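Likstead Museum of Making
Learning Resources for Years 3 to 6

What Is a Bin For?

Almost every workshop, kitchen, classroom and farm has a bin in it. Some bins hold rubbish, but a great many hold things that people want to keep. This page is about the second kind. It explains how bins are shaped, what they are made from and how they come to look old.

Storing things before bins

Long ago, people kept grain in clay jars and pits lined with straw. Apples went into barrels. Nails were kept in small wooden boxes called kegs. Each container suited the thing inside it. A clay jar kept mice away from grain, but it would soon have cracked if someone had dropped iron bolts into it.

When factories began to make large numbers of parts, workers needed containers that could take a knock. Metal was a good answer. A flat sheet of metal can be cut, folded along straight lines and joined at the corners, in much the same way as you might fold a box from cardboard. This material is called sheet metal.

Why do some bins have sloping sides?

Put a marble on a flat tray and it may stop anywhere. Put the same marble in a mixing bowl and it rolls towards the middle. Sloping sides on a bin work in a similar way. Objects that land on a slope tend to slide down to the floor of the bin, where they are easier to reach.

Sloping sides also make the opening wider than the floor. A wide opening leaves more space for reaching in, and fewer things miss the bin when they are tipped from a bucket or a box.

A bin with straight sides has its own advantages. It fits neatly beside other bins on a shelf and wastes very little space. The person who designs a bin must decide which matters more for the job.

What do holes do?

Some metal containers have small holes in them. Holes can have several purposes. They may let water drain away, or they may be places where a bolt can hold the container to a stand. You cannot always tell the purpose of a hole by looking at it from above. Engineers often have to look underneath as well.

Reading the marks

New sheet metal is smooth and often shiny. After it has been used for a while, it begins to change. Hard objects leave scratches. Objects that are dragged leave longer, softer marks called scuffs. Stains can come from oil, dirt, rust or paint.

Museum staff look closely at marks like these. In the Jarnwood Collection, which holds 3,932 objects, there are 484 containers of different kinds. The oldest metal tray has more scratches in its centre than near its edges. Our former collections officer, Washington Brito, kept a notebook of such marks and drew each one in pencil. Visitors may view 45 of the drawings in the Upper Gallery until the end of May.

Looking at a working bin

When you look at any bin, begin with the floor. Is the colour the same all over? Then look at the walls, and notice whether they are upright or lean outwards. Look last at what is inside - the contents can be any size or shape, and they do not always fill the space. 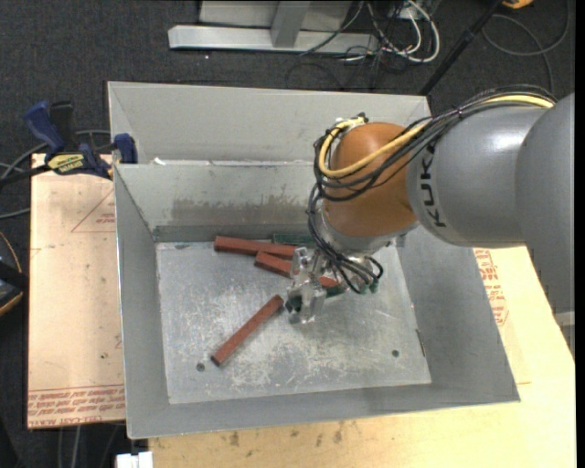 A metal bin with sloping walls, a scratched floor and three reddish-brown sticks inside.

Try it yourself

You will need one sheet of stiff cardboard, a ruler, a pencil, safety scissors, sticky tape and a few ice-block sticks. Ask an adult to help with the cutting.

Draw a square in the middle of the cardboard for the floor. Draw four walls around it, each one wider at the top than at the bottom. Cut out the whole shape, fold the walls upwards and tape the corners. Drop the sticks in one at a time from the height of your elbow. Now make a second bin with straight walls and a floor of the same size - do the sticks come to rest in different places?

Words to know

Sheet metal: metal that has been pressed into a thin, flat piece.
Scuff: a mark left when one surface rubs against another.
Ledge: a narrow, flat shelf that sticks out from a wall.

Page last reviewed February 2, 2023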